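Comics Workshop, Unit 6: Lettering, Balloons and the Reader's Eye

Instructor: Florante Lagman
Room 908, Gatchalian Hall

Read before class: the first two chapters of the course packet. Bring a ruler, a soft pencil and one page of your own that you're mildly embarrassed by.

Where we left off

Last time we talked about panel borders and I promised to get through gutters in ten minutes. I did not. If your notes trail off after "a wide gutter can mean an hour or a decade," so did the lecture. We'll pick up the rest when it matters.

Why lettering comes first

Most beginners draw the page, love the page, and then discover that the characters have things to say. The balloons get wedged into whatever sky is left. Readers may forgive a badly drawn hand. They won't forgive having to guess who's talking.

So rough in the words before the figures. Write the dialogue at full size on your thumbnail page, in your real handwriting, and draw a loose balloon around it. Now you know how much room the people get. It is usually less than you hoped, and the usual cure is fewer words.

Balloon order

English readers go left to right and top to bottom, and they decide on the order before they read a word. When height and left-hand position disagree, higher generally wins, but don't lean on it. If the second speaker stands on the left, you have three ways out: swap the figures, drop the second balloon well below the first, or split the panel. Arrows between balloons were tried in the early newspaper strips. They look like plumbing.

Tails point at the mouth and stop short of it. A tail that touches the lips looks like gum.

Case study: Plako

The handout pages are from Plako, the minicomic I drew in my twenties and photocopied in an edition of 50. I still have most of them. Look at page 2, where the ferry captain of Trarholm argues with his sister through a closed door. Four balloons, one tail, and the tail points at the doorknob. A kind reviewer called this "dreamlike." It was a mistake, and you may say so in class.

Then compare page 6, same door, same argument. Her balloons have a rough edge and his are smooth, and you can follow the whole fight with your thumb over the drawings.
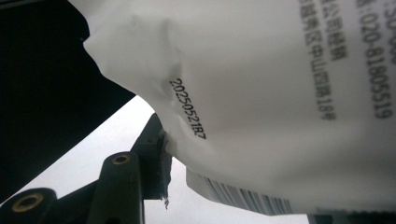

Sound effects

A sound effect is a drawing that happens to be spelled. Letter it in the same pass as the art, with the same pen, and let it sit behind things, bend around them or run off the panel. Size stands for volume. Spacing stands for time: a drip wants air between its letters, and a slap doesn't. Use one good effect per page until you know why you want two.

Avoid spelling the action itself. "Grab" is a verb – the reader can already see the grabbing.

Hand lettering or a font?

Either. If you use a font, print the page at final size and read it at arm's length before you commit. If you letter by hand, rule your lines, even if you plan to ignore them.

For next time

Reletter your embarrassing page on tracing paper, keeping the drawings as they are. Cut at least a third of the words. Bring both versions. The best before-and-after pairs go into Taster, the class anthology, which comes out in August if the copier lives.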